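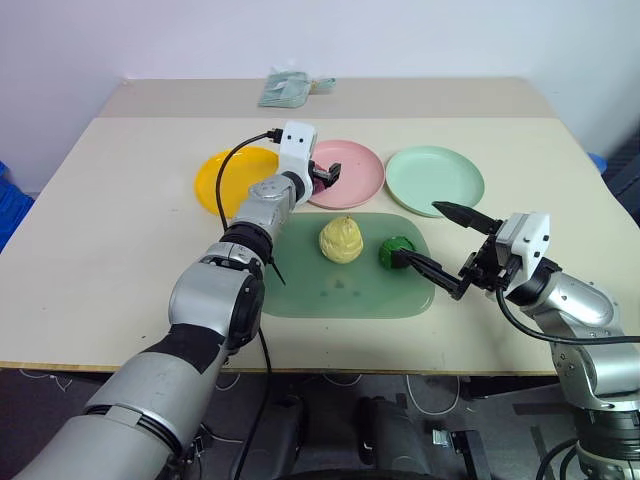 About Us

Reading time: 3 min

Print this page | E-mail this page

Cerville Table School teaches people to set out food. We do not teach them to cook it. There are plenty of places for that, and most of them have better ovens than we do (we have one, and it is used for storing place mats).

The school began when Vimala Mathew, who had spent 16 years in hotel catering, was asked by a niece to explain why the lunch at a family party looked so sad. The food was fine. It had been put on whatever plates were nearest, in the order it came out of the bags. Vimala moved four things and went back to her chair. Her niece wanted to know which four things and why, the answer took most of the afternoon, and by the end of it there was a syllabus.

Elsie Kershaw joined the following August. Elsie had been dressing shop windows in Lorkis and was tired of mannequins. She teaches color and spacing, and she has strong views on garnish that we ask new students not to bring up before lunch.

What we do

Our beginners' course is called Plates and Trays, and it is as glamorous as it sounds. Students get a pale table, a few round plates in plain colors, a tray, and some produce. Then they decide what goes where. A dark red-purple thing on a pink plate looks very different from the same thing on a yellow one, and you would be surprised how long two grown adults can disagree about it. Green vegetables on a green tray come up in the second session. Some people like the effect and some people think the vegetable has gone missing.

We use plain plates on purpose. Patterned china does half the work for you and then takes all the credit. Students who inherit a flowered dinner service are welcome to bring it along in the last week, when we try to be kind.

The intermediate course, Room at the Table, deals with gaps. Most of us crowd the middle and leave the corners to fend for themselves. Elsie will take away your best item to prove a point. You get it back at the end of class.

There is also a short course on buffets, which Vimala runs, and which contains the only homework we set. The homework is to go to a buffet and not touch anything.

Where we are

We rent the upper floor of the Thomas Building in Cerville, over a shoe repair shop. The stairs are steep and there are a lot of them – please call ahead if that is a problem and we will hold your class at our second site in Dullis, which is on the ground floor and has worse light but a much better parking lot.

Classes and fees

Classes are small. Each course runs for 5 weeks and costs $59, including produce. You can eat the produce afterward, though by the end of class it has been handled a good deal and demand is low.

We do not give certificates. We did for one term, and people kept asking what they were for.

Children over ten may come with an adult. In our experience the children finish first and the adults ask for more time.

To book, call the Cerville office or leave a note with the shoe repair shop, who are very patient with us.

Page last updated July 12, 2022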